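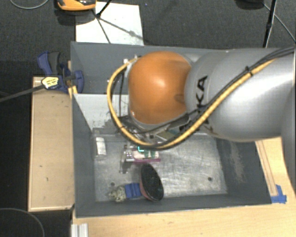 Chapter 11
Refusing Service: What a Business Owes the People at Its Door

Védís Kárason had been waiting 15 minutes for a table at the Cumdale, a small restaurant attached to a motel, when the manager told her the kitchen had closed. It was early on a Saturday evening. While she was putting on her coat, two other groups came in and were given menus. She asked why. The manager said the tables had been held for regular customers and asked her to leave.

Ms Kárason uses a wheelchair. She believed that was the reason she was turned away, and she made a complaint under the human rights law of her province. The owner, Vrettos Hospitality, said the manager was worried about a narrow aisle and a fire exit. It denied that anyone had meant to treat her badly.

We will come back to this dispute several times in the chapter. It raises three questions that turn up in most complaints about service.

The first is whether the law covers the business at all. A restaurant open to the public is an easy case. A private club or a room rented in a family home may be harder.

The second is whether the customer was treated worse for a reason the law protects. Disability, race, religion and sex are common grounds. Being rude to staff is not one of them, and a business may usually ask a rude customer to go. Disputes often start when the two sides disagree about which of these took place.

The third is whether the business has a defence. Safety can be a real concern, but the owner will need to show what the risk was and what was done to work around it. Nanna Hjaltadóttir, who was waiting tables that night, told the hearing that one chair could have been moved to clear the aisle.

Intent gets less attention in these cases than new students expect. A tribunal can find discrimination where the manager honestly meant no harm, though intent may affect the remedy.

11.1 Who Is a Service Provider?

Most human rights statutes speak of services "customarily available to the public" or use similar words. Courts have read the phrase broadly. It takes in shops, hotels, taxis, banks and schools, and a service can be covered even when only some people qualify for it.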